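[티켓 157] 혼합 반품 선별 셀 2: 수작업 복귀 후 재기동 지연 및 작업자 대기 문제
상태: 조치 중 / 분류: 자동화 셀, 작업 방식 / 접수: Cloltska 반품센터 / 담당: Zindov 현장지원
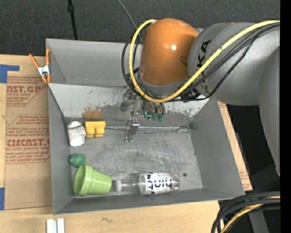
선별 셀 2 작업 위치. 빈 안에 물품 다섯 개, 그리퍼에 잡힌 물품 없음.

접수 내용
3월부터 셀 2에서 혼합 반품 선별을 로봇으로 돌리고 있습니다. 로봇이 못 집는 물건이 남으면 셀이 멈추고 작업자가 와서 손으로 빼는 방식입니다. 문제는 빼고 난 다음입니다. 재시작 버튼을 눌러도 바로 돌지 않고 "빈 상태 확인 중" 메시지가 길게 뜹니다. 그동안 작업자가 자리를 못 뜹니다. 예전에 손으로 다 할 때는 이런 대기가 없었습니다. 오전조에서 하루에 13번 나온 날도 있습니다.

접수자 추가 메모
인원은 자동화 전 3명에서 지금 2명입니다. 한 명은 셀 담당, 한 명은 포장대입니다. 셀이 멈추면 포장대 쪽이 불려 오는 경우가 많아서 포장이 밀립니다. 로봇 속도를 올려 달라는 요청이 아닙니다. 멈췄을 때 누가 얼마나 붙어 있어야 하는지가 정해졌으면 합니다.

1차 답변 (Zindov 현장지원)
로그 받았습니다. 다음 항목을 먼저 확인 부탁드립니다.
- 정지 직전 빈에 남아 있던 물품 종류
- 작업자가 손을 넣은 뒤 안전문을 닫은 시각
- 재시작 버튼을 누른 횟수
- 빈 위치를 옮긴 적이 있는지 여부

현장 회신
남는 물품은 대체로 정해져 있습니다. 투명한 병, 모양이 일정하지 않은 것, 벽에 붙어 있는 것입니다. 사진에도 화분과 투명 병이 앞쪽에 누워 있고, 흰 것과 작은 진녹색 물건은 왼쪽에 몰려 있습니다. 노란 블록은 뒤쪽 경사면 아래입니다.
버튼은 보통 두세 번 누릅니다. 반응이 없으니 다시 누르게 됩니다. 빈은 일부러 옮기지는 않지만, 물건을 꺼내다가 팔이 닿아 밀리는 일은 있습니다.

2차 답변 (Zindov 현장지원)
원인 두 가지로 봅니다.

1) 재시작 버튼을 다시 누를 때마다 상태 확인이 처음부터 다시 시작됩니다. 확인이 끝나기 전에 누르면 그만큼 늦어집니다. 화면에 진행 표시가 없어서 작업자가 알 방법이 없었습니다. 설정 문제이고 작업자 실수로 보지 않습니다.

2) 빈이 기준 위치에서 벗어나면 비교용 기준 영상과 맞지 않아 재확인이 반복됩니다. 바닥의 긁힌 자국과 경사면의 벗겨진 코팅도 물품으로 잘못 읽혔을 가능성이 있습니다. 이 부분은 로그만으로 확정하지 못했습니다.

조치 내역
- 재시작 버튼 중복 입력 무시하도록 변경. 적용 완료.
- 패널에 진행 표시줄 추가. 적용 완료.
- 현재 빈 상태로 기준 영상 재등록. 적용 완료.
- 빈 고정 방식 점검. 현장 협의 필요.
- 투명 병 인식 파라미터 조정. Cartwright 쪽 비전 담당에 전달, 회신 대기.

현장 회신
오후조에서 써 봤습니다. 버튼은 한 번만 눌러도 됩니다. 표시줄이 생겨서 끝날 때까지 서 있지 않고 옆 일을 하다가 옵니다. 이건 확실히 낫습니다.
다만 벽에 붙은 물건 때문에 멈추는 횟수는 그대로입니다. 오전조 얘기로는 투입할 때 물건을 가운데로 모아 주면 덜 멈춘다고 합니다. 그런데 그러면 투입하는 사람 일이 하나 늘어납니다. 이 일을 작업 표준에 넣을 거면 작업 시간에도 반영해 주세요. 지금은 하는 사람만 하고 있습니다.

운영 의견 (Aivar Rozīte)
위 내용에 동의합니다. 물건 모으기는 당분간 표준에 넣지 않겠습니다. 하지 않았다고 지적하지 마세요. 정지 대응은 셀 담당이 맡고, 포장대 인원은 셀 담당이 휴게 중일 때만 호출합니다. 교대 인수인계표에 정지 횟수와 남은 물품 칸을 추가합니다. 물품 칸은 병, 화분류, 천이나 비닐, 기타로 나누고 자세히 적지 않아도 됩니다.
정지 횟수를 개인 평가에 쓰지 않는다는 점은 조회 때 다시 말하겠습니다.

3차 답변 (Zindov 현장지원)
인수인계표 자료를 받으면 벽면 물품 접근 각도를 다시 잡아 보겠습니다. 각도를 바꾸면 손목부 케이블 여유도 같이 봐야 해서 원격으로는 못 하고 방문이 필요합니다. 방문 시 셀을 세워야 하니 그 시간의 수작업 인원을 미리 잡아 주시기 바랍니다.

남은 항목
- Cartwright 회신
- 빈 고정 방식 결정
- 방문 시간 조율 (오후 2시 이후 희망)
- Jumier 라인에도 버튼 설정이 같은지 확인. 같은 증상이면 별도 티켓으로 접수

관련 문서: 셀 2 정지 대응 절차(개정 중), 교대 인수인계표 양식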